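Laundry & Closets > Clothes Storage > Freestanding Racks

Shirts keep sliding off hangers on a freestanding rack – what am I doing wrong?

Friday, posted by tornine_t

Moved in March, no closet in the new place, so everything lives on a rack on a tile floor. Fine for coats. Collared shirts are the problem. Plastic hangers, the shirt goes on crooked, one shoulder drops, next morning it's on the floor. Do I have to button them all the way up? I have a lot of shirts and not a lot of patience. Also the rack walks a bit on the tile when I shove stuff along the rail.
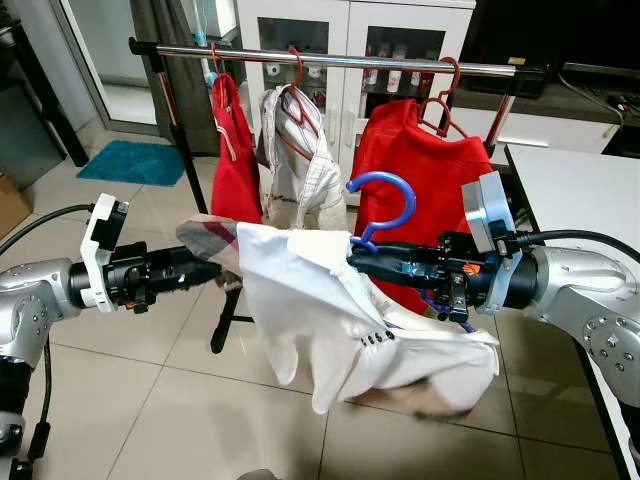 Do you put the hanger in through the neck or up from the bottom hem?

From the bottom if the shirt is buttoned, so you don't stretch the collar. If it's open just do one shoulder, then the other.

Sneha Nautiyal
Top button and the third one down. Thats all I ever do. Top one holds the collar on the hanger, third one keeps the front from swinging open. Shake the shirt out first, hold it by the collar, then check both shoulder seams sit on the ends of the hanger. If a seam hangs past the end the hanger is too small and it'll slide no matter what.

For slippery ones – rubber band wrapped around each end of the hanger, 2 per hanger. Looks dumb, works great. And leave gaps. Packed racks pull stuff off when you grab the one next to it.

Rack walking: rubber feet or a scrap of shelf liner under each foot. 5 minutes.
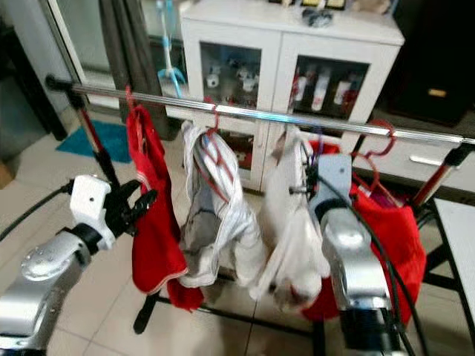
Reply by Vekstead, 474 posts

Agree on the buttons. I'd add dont hang everything. Knits and anything stretchy, fold it. Long stuff at one end of the rail so it isnt dragging on your shoes. I sort by length then color, red with red, white with white, makes puting laundry away way faster.

Velvet hangers are worth it if you can spare the cash btw. Thinner too.

alitton
just buy a dresser

Tagged: hangers, shirts, small spaces, no closet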